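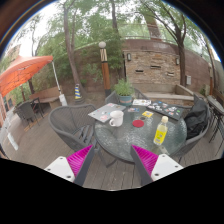 Welcome back, everybody. These are the notes for session four of the handheld gripper unit, and they cover how I set the tool up, how I look after it between sessions, and what I do when it starts dropping things. You'll want them next to you when you do your own service. The pads are the part I get asked about most, so let's start there. They're the two magenta ridged pieces, one on each finger, and they sit angled inward so that the tips meet an object before the rest of the pad does. People look at that angle and assume something has bent. Leave it alone! It's meant to lean in, and the white blocks behind with the screw holes are what hold it there. If you shim the pads parallel (I did, my first year at Kurnolley, very proud of myself) you get a gripper that can hold a book and not much else.

Before you take anything apart

Write down the tool number and the cycle count from the log. Our tools go in for a full service every 2,000 cycles, and the one I'm using for these notes came in at 2,365, so yes, I'm as bad as the rest of you. Put the count at the top of your sheet, then the date, then whatever the last user complained about in their own words. "Feels mushy" is a perfectly good entry. I'd much prefer that to a guess at the cause.

Take the battery pack off first. Then squeeze and release the trigger slowly, with your ear close to the slide. You're listening for a tick near the fully closed end. A tick there is nearly always grit in the rail, and you can save yourself an hour by cleaning that before you touch the linkage.

Pads

Wash them with warm water and one drop of dish soap, using the soft toothbrush from the Coto kit. Brush along the grooves, never across. No alcohol, please — it dries the surface out and the pad goes shiny, and a shiny pad slides on plastic. Let them air dry on a paper towel. Twenty minutes is plenty on a warm day.

While they dry, press each one with your thumb and let go. It should come back right away. If you can still see your thumbprint after a slow breath, swap it, and swap the other one too, even if it seems fine. A new pad opposite a tired one will turn the object in the grip and you'll spend a whole afternoon blaming the trigger.

Screws

There are 6 in the set we're touching today, three to a side. Start all of them by hand, then snug them in a crisscross order. I use the short Meireles driver for this because you can't get much leverage on it, and too much leverage is how we cracked two plates last June. A dab of the blue threadlocker on the big ones only. If you put it on the small ones I will find out, usually at 5 p.m., with a stripped head.

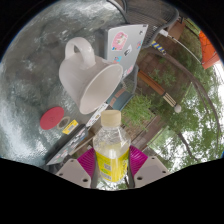
Once it's back together you need to find out if it'll hold, and I like ordinary objects for that a lot more than test blocks. Pick things that are annoying in different ways: something smooth and narrow, something with a handle, something flat enough that you have to think about it. Do ten picks of each and write down every slip, including the ones you think were your fault. Especially those, really.

Close on the object gently and stop as soon as it's steady. Then turn your wrist through 90 degrees and hold for a slow count of five. Watch the contact at the pads. If the object creeps, open up, wipe the pads with a damp cloth and try once more before you go back in with the driver. If it creeps only on one side, check that side's screws first, then look at whether the pad is seated all the way down in its slot.

Camera check

Wipe the lens with the microfiber cloth, and wipe it last, after your hands have been near the grease. Record about a minute of picking, play it back, and make sure both fingers show and neither one has drifted since the previous service. The Nemcombe sheet in the back of your binder has the reference views. If one finger sits higher than the other, the plate has gone on crooked, and I'm sorry but it's coming off again.

For next time

Bring your finished service sheet, with the ten-pick results for each object, by 4th March. Work in pairs if you want, but I need a sheet from each of you. And put the toothbrushes back in the kit, bristles up.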